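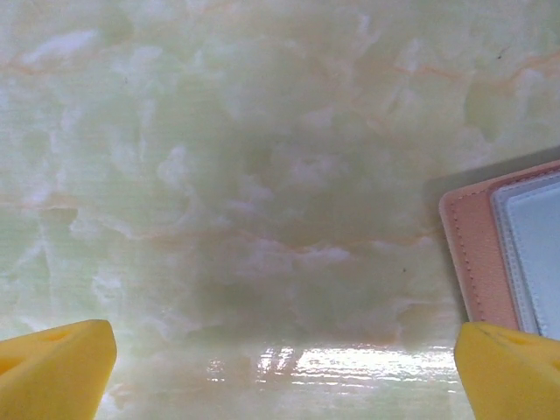

# Cullero wrist-only policy, two months in

**Rating: 4 out of 5, with one star withheld on behalf of shiny things**

Cullero's pitch is that you can throw out the overhead camera, the side camera and the tripod everyone trips over, and run a tabletop arm from a single small camera at the wrist. The release is a pretrained policy, a fine-tuning script and a PDF with a great many plots in it. I work in a small lab with a large collection of tripods, so I was an easy mark.

## Setup

The install took an afternoon, most of it spent finding out that the config file wants the gripper opening in meters and the README says millimeters. The policy took my millimeters without complaint and tried to open the fingers wide enough to hug a bus. Check this first.

After that it was pleasant. You record your own demos, up to 1000 of them, and the script trims the dead time at both ends, which in my case was a lot of dead time. Calibration is a matter of pointing the camera at a printed card and waiting. I keep hearing that Arkholm's rig does this without the card. Arkholm's rig also costs what my car did.

## What the method does

The idea behind it is sensible. A wrist camera loses sight of most of the table just when you need it, so Cullero trains the policy with a short memory of earlier views and asks it, as a side job, to guess where the fingertips will be a few steps later. The fingertips are always in the corners of the picture anyway, two yellow lumps in our case, and the method puts them to work as a ruler. I like this very much. I've spent years cropping grippers out of training images like an ex out of vacation photos.

The paper's ablation says the guessing matters more than the memory. I turned each one off on our arm and came to the same view, though my version of an ablation was run by one person who wanted to go home.

## Where it earns its keep

Thin, flat stuff. Our old policy treated anything the shape of a wallet or card holder as part of the table and drove into it with real conviction. Cullero slows down on the way in, and if it comes in crooked it backs off and lines up again. Yuto Maruyama, who built our old policy, watched this for a while and then asked whether I had any work to do.

It also copes with things at the side of the view. You can start it with only part of the object showing and it will usually shuffle over until there's more to look at. The old one would stare at the middle of the table and wait to be told.

## Where it doesn't

Gloss. We have a tabletop with a green marble pattern, pale orange veins and a shine on it, and the policy has feelings about that shine. Put a bright streak of glare between the fingertips and it sometimes decides there's something there worth picking up. It closes on nothing, lifts nothing, and carries nothing to the bin with great care. The success detector once agreed with it.

The veins bother it less than I expected. Shadows are in between: a soft one next to a raised object seems to help, I'd guess by giving the edge away.

Moving the lamp fixed most of the glare trouble. Fine-tuning on more shiny demos fixed some of the rest. The PDF has a single line on reflections, in the appendix, in the tone of a man mentioning a small fire.

## Compared with the others

I tried Higuchi's two-camera baseline on the same tasks. It's better on gloss and worse on flat objects, and it wants the tripod back. Girkmont's wrist policy is faster to train, but its docs are 4 pages long and one of those is the license.

## Should you use it?

If your table is matte, yes. If your table looks like a hotel bathroom, yes, but bring a lamp you can move. I'm keeping it on our arm through January and have taken the tripods down to the basement, where I left them set up in case.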